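# The market hall that closes at noon

The first bus to Rendale leaves the coast when it is still dark, and most of the people on it carry empty bags. They go for the market hall, which opens at half past five and is finished by noon. I took this bus in August, on my second week in the country, and I have taken it many times after.

The hall was built for wool. When the wool trade moved to Sendoston, the building stood closed for many years, with pigeons inside and a roof that let in the rain. Then the growers from the river flats asked the council for the key. There were 50 of them at the beginning. They paid for the roof themselves, a little each season, and they painted the iron columns a dark green colour that you can still see behind the stalls.

Angeliki Karamanlidis had one of the first places, near the east door. Her family grows citrus on a piece of land they call Chrysikopoulos, after the neighbour who sold it to them. "We paid him in oranges for two winters," she told me. "He said it was enough, but my father kept a notebook and paid the rest." She still has the notebook. The last line in it has the date 1/7/19 and a signature that is hard to read, and she does not know if it was a payment or only a visit.

What I like in Rendale is that the sellers talk about the fruit as if it was weather. An orange from the low paddock is "early and a bit sharp". A tomato in the cold months is "only for the pot". If you ask for something in the wrong season, they will tell you to come back, and they will say it kindly.

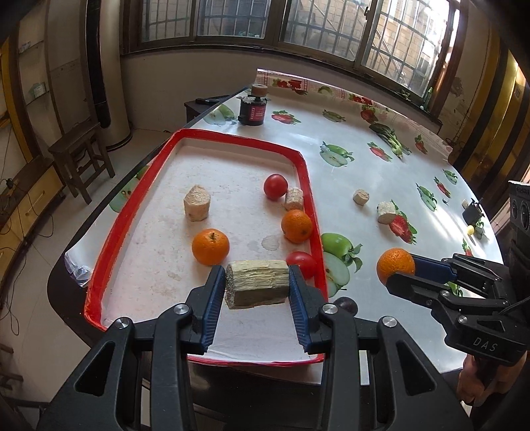
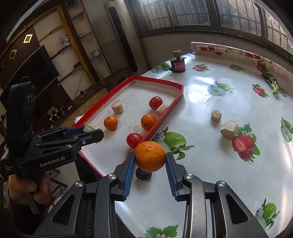
*Oranges are on sale in Rendale for most of the cold season.*

Ifigeneia Ververidis buys here for her small restaurant, Prusteo, nearly 50 kilometres up the valley. She has no printed menu. She walks through the hall two times, first without buying, and the lunch is decided before she reaches the car. On the morning I went with her she took fennel, a box of bitter greens and a bag of lemons with the leaves still on. At one stall she stood a long time in front of the pumpkins and then left them.

"My cook will be angry," she said. "He wanted pumpkin."

By eleven the colour of the hall changes, because the sun comes through the high windows and the boxes are half empty. Prices go down a little. The older customers know this and arrive late on purpose, with their neighbour's shopping list together with their own. Outside, a man sells coffee from a van, and the bus driver drinks his standing up.

The return bus goes at ten past twelve. If you miss it, the next one is at four.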